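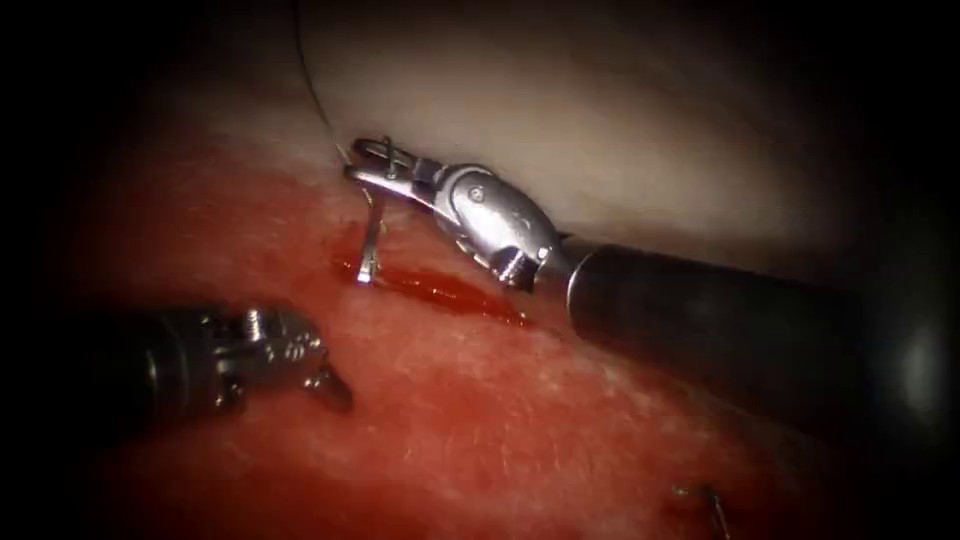

Sutasley, December

**Navora chores study - progress report**

Suturing, with a needle driver on the right and a grasper on the left, remains our reference for fine tool work. Household and shop-floor chores are further behind. Towel folding reached 53 clean folds in 85 tries. Shelf restocking at Zedolport is slower than staff and stops on torn cartons. Mending cloth has not started - thread handling needs 5 more weeks.

Next: 1,000 restocking runs, unattended.

Raghavendra Warrier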